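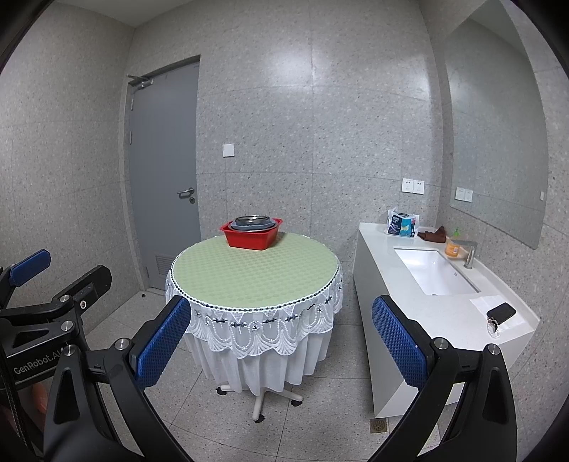

*Two blue fingers, one steel bowl in a red basin, and a lot of thinking still to do.*

# How Does a Robot Know What to Grab?

Picking up a bowl is easy. You've been doing it since you were small enough to wear the contents. You look, you reach, you lift, and the whole time your brain is free to wonder what's for dinner.

A robot's brain has no time for dinner. Its brain is **software**, a big pile of instructions running on a computer, and software has to do every bit of that job on purpose. So let's follow a robot program called Rodov as it tries to pick up the bowl on the round table. Rodov was written by a small team in the town of Flidmont, and it's very good at some things and hopeless at others, like most of us.

## Job one: What am I looking at?

When you look at the table, you see a table. When Rodov looks at it, it gets numbers. A camera picture is made of tiny colored dots called **pixels**, and each pixel is stored as 3 numbers: how much red, how much green, how much blue. That's all. There's no label floating in the air that says BOWL.

The part of the software that turns dots into things is called **perception**. It learned its job by studying thousands of pictures in which people had already marked what was what. After enough of those, it can take a patch of dots and make a guess. It even says how sure it is:

- red basin: 94 percent sure
- door: very sure (doors are large and don't hide)
- steel bowl: hmm

Why the "hmm"? Shiny metal is a sneak. The inside of a steel bowl doesn't have much color of its own. It borrows light from the room, so when you move, the bowl seems to change. The basin stays red wherever you stand, and perception likes that in a basin.

Mirrors are worse. There's a big one over the counter, and it shows speckled tile wall, just like the wall you could walk up and touch. A program that believes everything it sees might decide the room keeps going in there. Solène Moulin, who works on Rodov's perception, spent most of May teaching it about mirrors. Her first version decided that every smooth wall was a mirror. Her second version decided there was no such thing as a mirror. The third one is pretty good and gets fooled by windows at night.

## Job two: Where is it, exactly?

Knowing that there's a bowl is nice. Knowing where it is takes more work.

Try this: close one eye, hold a pencil in each hand with your arms out, and bring the points together. Harder than it should be, right? With two eyes, your brain compares two slightly different views and works out how far away things are. Robots can use two cameras for the same trick, or one camera that moves and compares what it saw before with what it sees now.

Then the software makes a sort of map. On the map, the tabletop is a flat circle, and the basin is a box with slanting sides. The lace skirt around the table drives the map-maker up the wall. Cloth has folds and frills and won't stay one shape, so Rodov draws a fat, simple lump around the whole thing and promises to keep out of it. It's a rude way to treat nice lace, but it works.

## Job three: How do I get there?

This part is called **planning**. The software wants a path for the gripper that ends at the bowl and doesn't end in anything else.

Now, a gripper is not a hand. The one at the top of the page has two jaws with a blue pad on each, and what it can do is open and close. No thumb! Try eating your cereal with two rulers and you'll start to feel some sympathy.

So the planner has to choose a **grasp**, meaning where each pad should go. Around the whole bowl? Only if the bowl is narrower than the widest the jaws can open. Pinch the rim, with one pad inside and one outside? Better. But the bowl is sitting in the basin, so the outside pad needs room to slip down without bumping the red plastic. The planner invents lots of grasps, gives each one a score, and throws most of them away. Bereket Endale, who wrote it, lets it try 30 before it has to pick a winner. He says that if you let it keep looking, it will keep looking until the building closes.

## Job four: Do it, and keep checking

Last comes **control**, the part that moves things. Control doesn't send the gripper off and hope. It moves a little, checks, fixes its mistake, and moves a little more, many times every second. This is called a **feedback loop**. You use one when you carry a full glass of juice across a room. (Your carpet knows how well yours works.)

Squeezing needs feedback too. Too soft, and the bowl slides away. Too hard is fine for steel, but the same software might be asked to pick up a tissue next, or a strawberry.

## Be the robot

You need a friend, a plastic bowl, and something to cover your eyes.

1. Put on the blindfold. You're control now. You may use one finger and one thumb, and you may not think.
2. Your friend is perception and planning. They may only say *left, right, forward, back, up, down, open,* or *close.*
3. Try to pick up the bowl.
4. Swap places, and see who complains more.

Joaquim Vilela tried this with his class at Seyoum School. The fastest pair were the ones who used tiny moves and lots of words. The slowest pair shouted "forward" once and went to look for their bowl under a chair.

## Words to keep

**Perception:** turning dots into things.

**Planning:** choosing what to do before doing it.

**Control:** doing it, a little bit at a time.

**Feedback loop:** move, check, fix, go again.

**Grasp:** where the fingers go. Yours are excellent, by the way. Please use them to put your bowl in the sink.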